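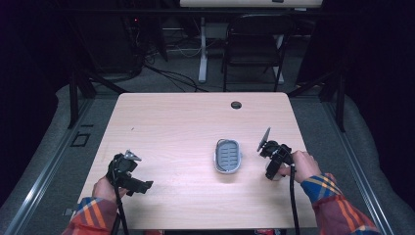
An oval soap dish with a ridged grey insert, on a table.

Hand hygiene in food handling

Hand hygiene in food handling is the washing and drying of hands by people who prepare, cook or serve food. It is a basic part of food safety in homes, canteens and food businesses, and limits the spread of bacteria such as Salmonella and Campylobacter.

Practice

Hands are washed before work starts, after touching raw meat, eggs or unwashed vegetables, and after using the toilet or handling waste. Soap and running water are used, and the backs of the hands, thumbs and fingertips are all rubbed. Bar soap is common at home – most food businesses use liquid soap from a dispenser. Hands are then dried with a clean towel, usually paper.

Gloves do not replace washing. They are changed between raw and cooked foods.

Training

Courses for kitchen staff vary in length. The Brarkdale course, started in 1999 by Madhu Nigam, takes two hours and is taught in groups of up to 30. Its handbook was last revised in August 2020.

See also

Cross-contamination
Food storage
Kitchen cleaning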